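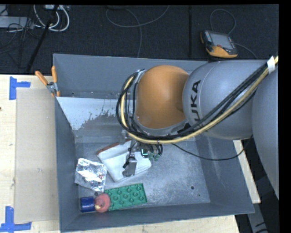

Our project for the Plutville packaging course asked whether deep bins are a sensible way to store soft goods before they are packed. The Kirkum handbook says yes and gives one reason, that they hold more. I doubt that holding more is the same as storing well. In a gray metal bin with tall sloping sides, a white pouch lies flat on the scuffed floor at an angle, with a fold across its upper part, and anything that wants it has to go all the way down. A shelf doesn't have that problem.

## What we compared

We used the order log from Ditov, which covers 2073 picks. Of these, 700 were soft pouches and the rest were boxes. We sorted the pouch picks by container type and looked at which ones were marked "repeat," meaning the first try was logged as a miss.

## Results

Deep bins had 88 repeats. Shallow trays had 2. That looks like a win for trays, but I don't trust it much. The trays were used mainly in December, when the log was kept by a different shift, and the Upadhyay method we followed doesn't correct for that. Nor does the log say how full each container was.

## What I would change

- Record the fill level for every pick.
- Run both containers in the same month.
- Stop using "repeat" for dropped items and for missed ones.

The handbook's claim about space may well be right. We never tested it.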